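Progress report to Mamstead, second period
January 4, 2018
Prepared by Robel Worku

Work on the family bedrooms at the Halari house continued on plan. All rooms on the upper floor now have a bed, bedding and somewhere to keep clothes. Spending to date is 1758 out of the 2000 approved for furnishings and small storage. The rest is held for the two ground floor rooms, which are still being painted.

Furniture. The bedside table for the large bedroom was delivered in November. Jafri has agreed to replace one wardrobe door that came with a bent hinge – no date yet. The invoice for the bed bases is number 3171 and is attached.

Bedding. We ordered gray sheets throughout so that any set can go on any bed of the same size. The first wash went without trouble. Pillows were bought separately from Brakero.

Toys. Families told us that soft toys ended up under beds and behind doors. Kidus Worku bought 50 plush fruits and vegetables and plain plastic baskets to keep them in. The routine is simple: toys go into the basket before the bed is made, and the basket then goes on the shelf. It is written on the room sheet that each family gets on arrival. Lids were considered and dropped, as they added cost and the baskets stack well enough without them.

Still to do: labels for the baskets, a second set of pillowcases, and a decision on rugs.
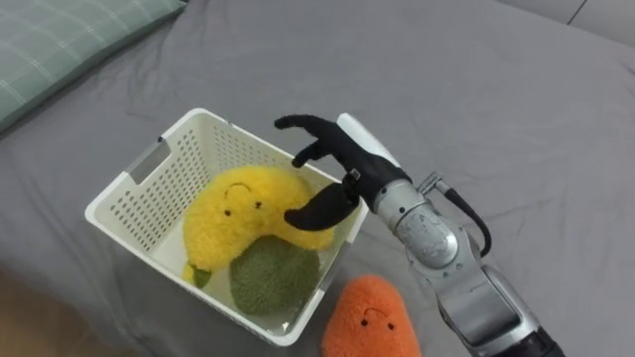
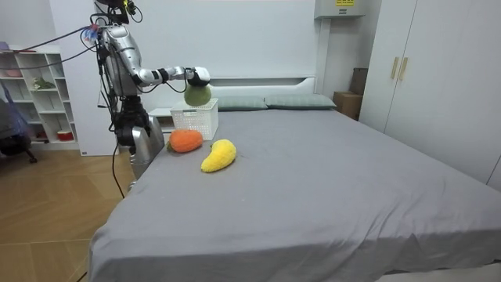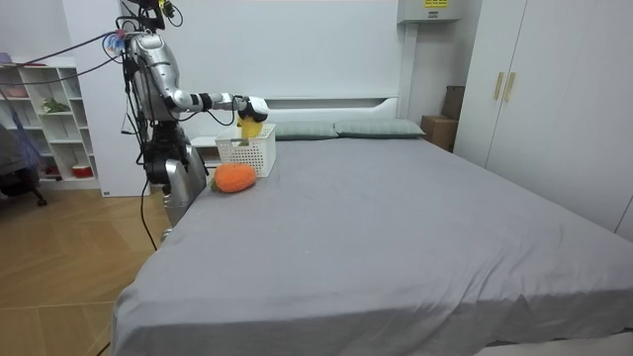 Plush toys and their white basket on the gray sheet, large bedroom.

Can the plush toys be washed with the bedding?
They should be washed separately, in a mesh bag on a cool cycle, and left to air dry before they go back in the basket.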